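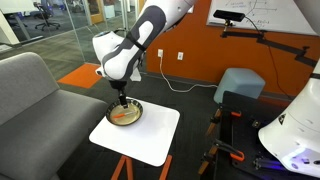 Subject: Re: Organ pitch and the Þrastardóttir carols
From: Catriona Skinner
Date: 28 April 2024

Dear all,

Sorry for the slow answer. I wanted to get the set out of its box and try the organ before writing, and I have now done both.

To go back to the start for those who joined the list after the last concert: Ilen Singers are doing the Þrastardóttir carols in December at Dudgate, with the chamber organ (Lola) in place of the piano. The printed accompaniment is for piano or organ, so no arranging is needed. The question was whether we can use Lola at all, given that she sits at 415 and the wind players will be at 440. There was then a second question about the state of the copies, and the two have got mixed up in the replies. I'll take them separately.

The relevant part of the earlier message is copied below so that you don't have to look for it.
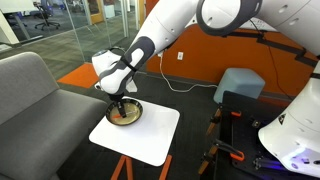 Divya Warrier wrote:
> I have played for this piece once before, on a church organ at modern
> pitch, and the altos found it low even then. If we drop another
> semitone the second carol will be under the stave for most of a page.
> Can the keyboard on Lola be shifted? Some box organs have a block you
> take out at one end. If it can't, I would be happy to transpose at
> sight for the slow ones but not for the last carol, where the left
> hand never stops.
>
> Also, are we using the old copies or the reprint? The reprint changes
> the underlay in the third verse of the second carol and drops the
> optional descant. I only have the reprint at home. If half the choir
> has one and half the other we shall lose an evening to it.

The organ

Lola does shift. There is a block at the treble end, held by a screw from underneath, and once it is out the keyboard slides up one place. I did this with Hjalti Þorgeirsson holding the torch. It is stiff, and the keys need to be lifted a little as they go across or the end one catches. After that she plays at 440 and you lose the top note, which the carols don't use.

The tuning is another matter. She is in a sixth-comma temperament, set for the lower position, so when the keyboard moves the good keys move with it. G and D major are fine. The last carol is in E flat and there the A flat is very sour against the sopranos, who hold the E flat over it for two bars. Hjalti thought it could be lived with. I didn't.

As I see it the choices are these:

1. Have her retuned to equal for the concert and put back in January. Gunnlaugur Østergaard looks after the tuning and would have to say whether the pipes will stand being moved twice in a month. The stopped wooden ones should be no trouble. I am less sure about the principal, which has tuning slides that were tight last time.

2. Leave the temperament alone and sing the last carol in D. It brings the top B flat down to an A and I can't imagine the sopranos objecting. The altos would have a low G in one place, doubled by the tenors, so anyone who can't get it can leave it out. The recorders would need new parts. Divya would need a new organ part too – I can typeset that, it's 11 pages.

3. Use Lola for the first carols and the piano for the last one. I don't like the join. The piano at Dudgate is also at the wrong end of the church.

My own preference is for the second. I have sung it through in D at home and it loses a bit of shine at the end, but it's comfortable, and the basses get a proper low D to finish on where they had an E flat.

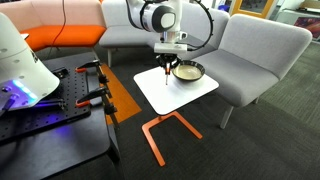
The copies

We have the old edition, library number 871. The box label says 40 and that is what is in it, though 2 of them have the back page missing and should go to people who know the piece. All have the original underlay and the descant.

Several earlier choirs have been at them. Most of the pencil is breath marks and can stay until somebody has time with a rubber. What does need to come out is the cut in the fourth carol, which someone has put into the tenor and bass copies in soft crayon. We are not making that cut. The crayon doesn't rub out well, so I suggest writing "NO CUT" over it in pencil and being done.

Grethe Brynjólfsdóttir has asked whether people may bring their own reprints. I would say no, for the reason Divya gives. Besides the words in verse three, the bar numbers in the reprint start again at each carol and in ours they run through from the beginning, so any instruction from the front would have to be given twice. If you own a reprint, by all means learn the notes from it at home.

On the descant, I'd like to keep it, with a few voices from the first sopranos. It only covers the last verse and sits over the tune in a fairly obvious way. If we go down to D it is much less of a scream.

What I need from people

From Gunnlaugur, a yes or no on the principal, even if we don't retune.

From Divya, whether you would rather have the D major part laid out like the original, with the same page turns, or with the turns moved to where there is a free hand. The original has a bad one just before the last verse.

From the recorder players, which clef the bass wants. The print has it in treble for some reason – I can do either.

The keyboard is back in the low position with the block in place.

Catriona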